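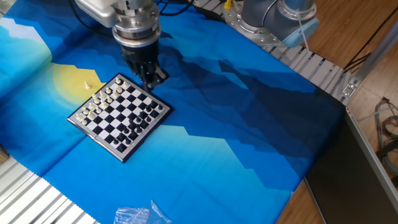
A folding board on its printed mountain cloth, one white pawn waiting on the sun.

Small Board, Big Evening

I love a chess set that folds in half. Mine cost 15 dollars, lives in my bag and has been to 131 games, most of them lost. Lay it on a bright blue cloth and any table feels like an occasion!

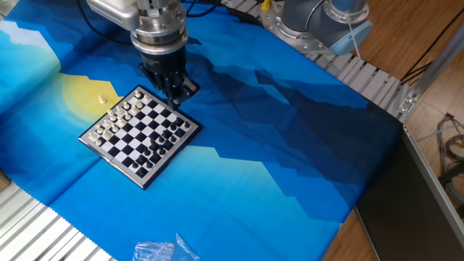 Setting up without fuss

White on one side, black on the other, pawns in front. Turn the board to a slant if you like the look of it (I do).

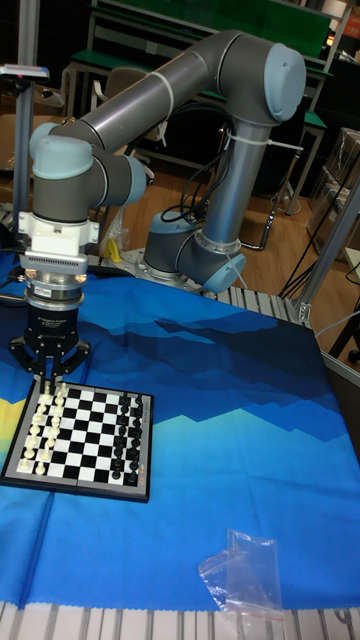

Then comes the opening, and I still get greedy by move 5, every single time.

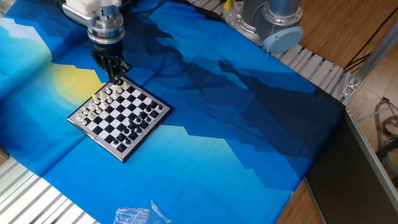
Merkgate Games Desk

Once the pawns push out and the middle fills, I forget my tea completely. Our next board night is in September.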